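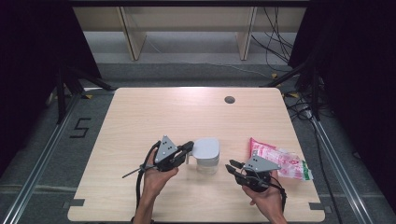
The tub with the pale lid, snack bag off to its right

petronella_h
Evening all. I've been moving our nibbles out of their bags and into clear tubs with lids, like the one on the table there, and I'm rather pleased with how the cupboard is coming along. My question is whether you tip everything in the moment it's opened, or leave it in the bag with a clip until it's half gone? I keep dithering.

Partanen303
Tip it in straight away, Petronella! A crumpled bag never closes properly however nicely you fold it, and with a see-through tub you know when you're running low.

clistix
I'm going to disagree, I'm afraid. I did tubs for 2 years and ended up with a cupboard full of mystery crumbs and no dates on anything. Bag, peg, done. My mum's pegs cost 30p at the church sale and they're still going.

Partanen303
You can write the date on a bit of masking tape, though — takes 10 seconds.

clistix
You can. I never did.

plarkon_jo
Could you put the bag inside the tub, pegged? We do that with anything strong-smelling, and it keeps the label with the food, which matters here as my youngest has a nut allergy.

petronella_h
Oh, I like that, Jo, and I hadn't thought about the label at all. It'll have to be a taller tub for the bigger bags, so I'll have a rummage tonight and report back.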